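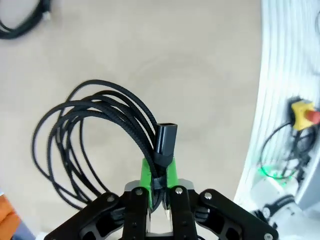 Storing and maintaining cords, leads and small cables

Most cord failures start at one of two points: where the cord enters the plug, and where it enters the appliance. The middle of the cord rarely gives trouble unless it has been shut in a door or run under a chair leg. The notes on this page deal with storage first, then cleaning, then inspection, and finish with extension cords. Last revised 21st March.

Coiling

Unplug the cord at both ends if both ends detach. Hold one end in the left hand and feed the cord in with the right, making loops the size of a dinner plate. Turn the cord slightly between thumb and finger as each loop is laid down. If a loop tries to form a figure eight, let it go and lay it again with less twist. Do not wind over the hand and elbow. That method puts a full turn into the cord with every pass, and the turns collect near the plug.

Thin cables such as charging leads want smaller loops, but no smaller than the width of a drinking glass. Never wrap a lead tightly around its own charger block. The bend where it leaves the block is too sharp, and the inner wires at that point will break long before the outer covering shows any damage.

Ties

Hook-and-loop strips are the best general choice. Cut them from a roll and thread one permanently onto each cord near the plug, so that the tie stays with the cord when it is in use. Rubber bands go sticky after a summer in a garage and mark light-colored cords. Wire twist ties are acceptable for short leads if the ends are folded under. Plastic zip ties are too easily overtightened and have to be cut off, often with a nick to the cord.

Tie in two places on anything longer than a table lamp cord.

Drawers and boxes

A single deep drawer turns into a knot. Shallow trays work better. Gurkis drawer trays are the ones in use here — the medium size takes a coiled laptop lead without forcing it — but cut-down shoe boxes do the same job. Stand the coils on edge, like records, with the tie facing up. Sort by what is on the end of the cord and not by what it came with.

Label both ends. A strip of masking tape folded over on itself makes a flag that can be written on from either side. Use pencil or permanent marker; ballpoint fades. Write the appliance name and, for power adapters, the voltage printed on the block. Adapters with the same barrel plug can have very different outputs, and the wrong one may damage the appliance.

Holiday light strings come down after December and are best wound on flat card with a notch cut in each end. Put the plug on the outside so the string can be tested without unwinding it.

Cleaning

Disconnect from the wall before cleaning anything. Wipe plastic-covered cords with a cloth wrung out in warm water and a drop of dish soap, then with a plain damp cloth, then dry. Keep water away from the plug.

Fabric-covered and braided cords hold dust in the weave. Run a dry nail brush along the length, in one direction only. For grease, use a cloth barely dampened with rubbing alcohol and test a hidden inch first. Skorero contact cleaner is suitable for dull plug pins. Spray the cloth, never the plug, and let everything air-dry for an hour.

Lint inside small sockets can be lifted with a dry wooden toothpick, with the device switched off. Metal pins and needles must not be used.

Inspection

Twice a year is enough for indoor cords. Pass the whole length slowly through the fingers, feeling for flat spots, lumps and stiff sections. Look for the following:

Brown or melted marks on the plug face
Covering pulled back from the plug, with colored wires showing
Fraying on a fabric cover
Pins that wobble

Any one of these takes a power cord out of service. Electrical tape is not a repair. Cut the plug off before the cord goes in the recycling, so that it cannot be picked up and used again.

Extension cords

Hang them from a wide peg or half a coffee can screwed to the wall, open end out. A nail puts a kink in the bottom of every loop. The Van der Linden wall cradle in the workshop here holds 2 outdoor cords with room between them. Cords on reels should be fully unwound before running a heater or a large saw, as a wound cord traps heat. Check the rating printed on the reel or the tag, and do not plug one extension into another.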